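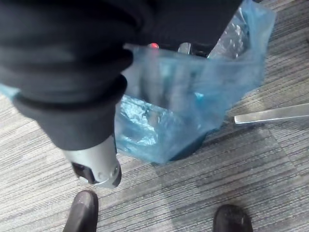 Workshop & Home Tips, Issue 11, page 3

BEFORE YOU BUY AN ARM FOR THE TIDY-UP JOBS
By Hema Raju

Most of the letters we get on this subject start with the price of the arm. Start with the job. Write down what you want picked up, what it gets picked up from and where it goes. If the list says "rubbish bags, office floor, back door", you have three things to measure before you ring a supplier.

Floor first. Carpet tiles are kinder to a dropped part than concrete, but a wheeled base can catch where two tiles meet. Run a loaded trolley over the whole route and mark any spot where it bumps. Relaying a few tiles costs very little. Put it in the budget anyway, under "site", and do it before delivery day.

Furniture next. Chair bases are the usual trouble in an office. The legs are low and shiny and stick out further than the seat does. Measure your gaps with the chairs pushed in, then again with them left the way people leave them at five o'clock. Use the second figure.

Bags are harder than boxes. A thin plastic bag changes shape every time it moves, and a see-through one gives a camera a lot of glare to sort out. Ask the supplier to show you the arm lifting your own brand of bag, filled with your own rubbish. Suryani Pillai took a carton of hers to two demonstrations and crossed one arm off the list before morning tea. A stiffer bag may cost you a few cents more each, so work that out over a year and add it to the running costs.

Reach is measured to the floor. Brochures like to give it straight out to the side, at bench height. If the work is down at shoe level, ask how far the arm reaches with the gripper pointing at the ground, and what it can lift there. The two answers can be quite different from the ones on the front page.

Sleeves. A fabric sleeve keeps dust and grit off the joints and is worth having in a workshop. Buy two so one can be in the wash. Check that the cuff sits well clear of the fingers when the arm is fully bent, and that you can get the sleeve off without undoing the gripper. Pantelis Rallis paid $304 for his pair from Grandberg, fitted.

Fingers wear out. Find out what a replacement set costs and how long it takes to arrive. Our Ulov set came in 11 days, which was fine in winter and a nuisance in October when we were flat out. We now keep a spare set in the drawer with the hex keys.

Set money aside for these as well:

Training for at least two people, so one can take holidays
A yearly service, with travel if you live out of town
Floor tape for the working area
A proper guard or scanner if your risk assessment calls for one
Somewhere to plug it in that isn't an extension lead

We put $900 a year down for upkeep and have come in under it once.

Feet. People will stand close to the arm while they are learning it, and they will look at the gripper and forget where their toes are. Closed shoes for everyone, no exceptions for visitors. Toe caps if the loads are heavy. Tape a line on the floor where you want people to stand, and put the stop button where it can be reached from that line.

Rent if you aren't sure. Three months is long enough to find out whether the arm gets used after the first fortnight. Ask Flomeck or whoever you deal with if the rent comes off the purchase price, and get the answer in writing - ours was only ever said over the phone, and we paid full price in the end.

Second-hand arms can be good value. Ask for the service log and the hours run, and check that the software licence transfers to you. Nimal Chowdhury bought one where it didn't, and the new licence ate up most of what he'd saved.

Next issue: labelling chargers and spare batteries.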